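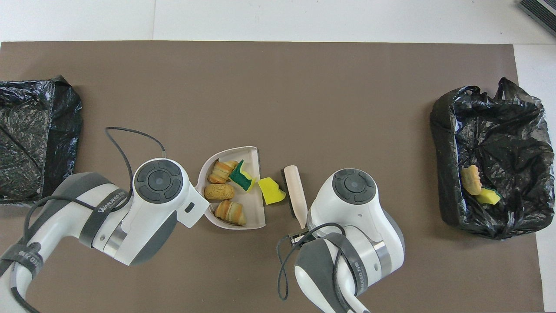 One customer wrote to us that her bag was refused at the collection point two times, and she asked if the scale was broken. It was not the scale. The tag was fixed before the bag was closed, so the weight was saved too early. Please read this section before you register your first bag.

Support > Ollent Waste Account > Set-up guide > 4. Weighing and closing your bags

Search the guide Go

30 July 2023
By Ollent Support

4.1 Before you start

You need the Lodhi scale, a roll of tags and your account number. The number is printed in your welcome letter, under the address. Bags up to 56 litres are accepted in Grultolley. Larger bags must go to the depot at Rirnier.

4.2 Sorting the waste

1. Open one bag for general waste and one for the other kind you want to register.
2. Sweep small crumbs and dust together first, then put them in general waste.
3. Let wet food drain in the sink. Water is heavy and you pay for it.
4. Do not fill the bag above three quarters.
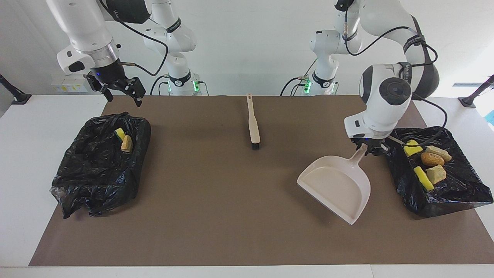 Fig. 2 – A bag near each side, the small brush in the middle and the dustpan on the right.

4.3 Weighing

1. Put the scale on a hard and level floor. Carpet gives a wrong result.
2. Press the round button and wait until the display shows zero.
3. Close the bag with a knot and place it on the scale.
4. When the number stops moving, press SAVE. Only now fix the tag around the knot.

Note: A bag under 400 g is not saved. Keep it open and add to it the next day.

Note: If the display shows a minus sign, take the bag off and begin again from step 2.

Caution: Do not put more than 2,000 g of glass in one bag. The bottom can tear – this happens mostly on stairs.

Caution: Never register batteries or paint as general waste. See section 6.

4.4 Correcting a mistake

A wrong weight can be deleted in your account until the bag is collected. After this, please contact us with the tag number.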